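Ticket 3971
Queue: Demo cell support
Site: Vandodeck, open day area
Reported: September, two weeks before doors open
Severity: 2
Status: Closed, with one follow-up

Fault as reported

Bin picking demo stops part way through the cycle with "no valid grasp". Operator clears the message, the arm goes home, and the next attempt stops on the same block. Visitors are due to watch this cell on a loop, so a manual reset every few minutes is not acceptable.

Setup

KUKA arm, grey metal bin clamped to the bench, red and green blocks. Grasp planning by Clomier, build 418. Cell logic runs in Codeck. No changes to the arm program after the rehearsal.

Log

09:10 Reproduced. Stops occur with blocks near the walls. Blocks out in the open part of the floor are picked without complaint.

09:35 Checked clamps on the left side of the bin. Both tight. Bin position agrees with the taught frame.

10:05 Opened the depth data. There is a strip along the foot of the far wall where the sensor returns nothing usable. The bare metal reflects the overhead lights there, and the planner treats the gap as an obstacle.

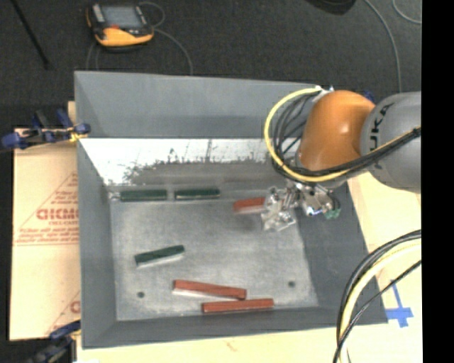 10:40 Turned off the row of lights behind the cell. Gap in the depth data shrinks but does not close. Blocks on the far side are now accepted on most attempts.

11:15 Wall clearance in Clomier was still at the default. Reduced it one step. Ran at low speed with a hand on the stop. No contact with the walls.

11:50 Stops again, this time with a block in the corner. Approach angle rejected because the wrist would pass too close to the rim. Added a second approach, tilted towards the middle of the bin.

13:20 Full cycle, repeated until 14:30. Two stops, both cleared by the automatic retry. No manual resets.

Resolution

Lighting changed, clearance reduced, second approach added. Settings saved in Codeck under the profile "Kurup demo". Load this profile at start of day. The default profile will bring the fault back.

Notes for the open day

Leave the rear lights off while the cell is running. If the message comes back, wait for the retry to finish before pressing reset, otherwise the retry counter is lost and the arm goes home with the block still in the bin.

Follow-up

Matt coating for the bin floor and walls requested. Not needed for the open day. Moved to a separate ticket.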